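To: members@lists.perneck-housing.coop
From: Office of the Secretary, Perneck Housing Cooperative
Date: April 20, 2026
Subject: Re: [members] Shared laundry rooms: proposed booking rules and charges

Dear members,

The Office has received a number of replies to the February notice on the shared laundry rooms. Most of them raise the same points as the message quoted below, which was sent to this list by a member in the Magnusson building. The Office is answering that message in full so that every household has the same information before the members' meeting.

> I have read the proposed booking rules twice and still have
> questions. First, the notice says each household may book two
> slots a week, but it does not say how long a slot is. The sheet
> on the door in Magnusson says two hours. The one in Lurker says
> ninety minutes. Which one applies?
>
> Second, what happens when a household does not show up? Last
> winter I waited outside a room that was booked and not in use
> for the whole evening. Under the new rules I would apparently
> still have to wait.
>
> Third, I would like to know what the monthly charge pays for.
> We already pay for water in the regular fee. If the charge is
> for new machines, please say so and tell us when they arrive.
>
> Fourth, some of us do not use the online calendar and do not
> plan to. Will the paper sheets be kept?
>
> I am not against the rules as such. I would only like to see
> them written out properly before I vote on them.

1. Length of a slot

The proposal is for a slot of two hours in all buildings. The ninety-minute slot in Lurker was introduced when that building had only one working dryer, and it was never changed back. If the rules are adopted, the sheet in Lurker will be replaced. The first slot of the day will start at 7 a.m. and the last will end at 9 p.m. Washing outside these hours will not be permitted in any building, as the rooms in Narnance and Magnusson are directly below bedrooms.

A household may hold two slots in any calendar week. A third slot may be taken on the same day if the room is free, without booking. Households with a child under two years of age, or with a medical need, may apply to the Office for an additional fixed slot. No details of the medical need have to be given in writing. A short call or visit during office hours is enough.

2. Missed bookings

The February notice was not clear on this point. The text that will be put to the vote reads as follows:

"A booking lapses if the household has not started a machine within 20 minutes of the beginning of the slot. Any other household may then use the room until the slot ends. A household whose bookings lapse three times in one calendar month may not book in advance during the following month, but may continue to use free slots."

Several members asked whether a booking can be passed to a neighbor. It can. The name on the sheet or in the calendar should be changed so that there is no dispute at the door.

Laundry left in a machine after the end of a slot may be moved by the next household to the shelf provided. Please do not place it on the floor or on top of the dryers. The Cooperative does not accept responsibility for items moved in this way, and members are asked to treat each other's belongings as they would wish their own to be treated.
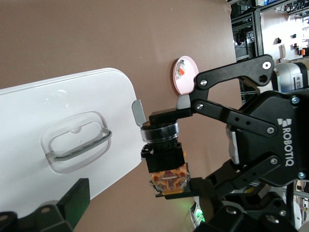
3. The monthly charge

The regular fee covers cold water to the apartments and to the laundry rooms. It does not cover electricity in the laundry rooms, repairs, or the replacement of machines. Until now these costs have been met from the general reserve, and the auditors have advised against continuing the practice.

The proposed charge is $27 per household per quarter. The word "monthly" in the heading of the February notice was an error by the Office, and we apologize for the confusion it caused. The charge will apply to all 102 households in the four buildings, including those with a machine of their own. The Office recognizes that this last point is disputed. The board considered a charge per wash and decided against it, as the meters needed would have cost more than they would bring in over several years. Members who wish to propose a different arrangement may do so in the form of a motion (see section 6).

The charge is not tied to the purchase of any particular machine. It will be paid into a separate account, and the balance will be reported every year with the annual accounts. The first expense expected from that account is a repair to the drain in Narnance, for which the Cooperative has accepted a quotation of $680. No date has been set for new washers. The dryer in Lurker will be looked at first.

4. Paper sheets

Paper sheets will be kept in all buildings. Half of the slots on each day will be open to booking on paper only, and the other half in the online calendar only. This avoids double bookings, which were the main complaint during the trial in Perneck House. The paper sheet for the coming week will be put up on Thursday afternoon. Sheets may not be taken down, and entries should be made in pen.

Members who do not use a computer and cannot easily reach the laundry room may book by telephone with the Office on weekdays between 9 a.m. and noon.

5. Care of the rooms

The following points are already part of the house rules and are repeated here at the request of members in Lurker and Narnance.

Clean the lint filter after each use of a dryer. Lint goes in the covered bin and must not be rinsed down the sink.

Wipe the rubber seal and the detergent drawer of the washer, and leave the door ajar.

Rugs, pet bedding and anything with a rubber backing may be washed only in the large machine in Magnusson. Members from the other buildings may book that machine through the Office.

Dyeing of fabric is not permitted in any machine.

Windows are to be closed and lights turned off by the last user of the day. The outer door in Narnance does not lock by itself and has to be pulled shut.

Faults should be reported to the Office on the day they are noticed, with the number shown on the machine. Please do not attempt repairs. In February a blocked pump was opened by a member with the best of intentions, and the room below had to be dried out over the following week.

6. Voting and motions

The rules and the charge will be put to the vote as two separate items, as several members requested. Each household has one vote. A household that cannot attend may vote by proxy, using the form that was enclosed with the February notice. Further copies are available at the Office and in the entrance of each building. A proxy may represent one other household only.

Under the bylaws, 70 percent of the votes cast are required to adopt a new charge. The booking rules require a simple majority. If the rules are adopted and the charge is not, the rules will still take effect, and the costs of the rooms will come before the members again with the next budget.

Motions must reach the Office in writing at least ten days before the meeting. They may be sent by e-mail or placed in the gray mailbox next to the Office door. A motion should state the wording to be adopted and be signed by members of at least two households. The Office can help with the wording on request.

The full text of the rules, with the changes described above, will be delivered to every household with the agenda. Members who reply to this message are asked to delete the quoted text, as the list archive is close to its limit. Questions that concern a single household only should be sent to the Office and not to the list.

Office of the Secretary
Perneck Housing Cooperative

_______________________________________________
members mailing list
To leave the list or change to a weekly digest, write to the Office from the address you are subscribed with.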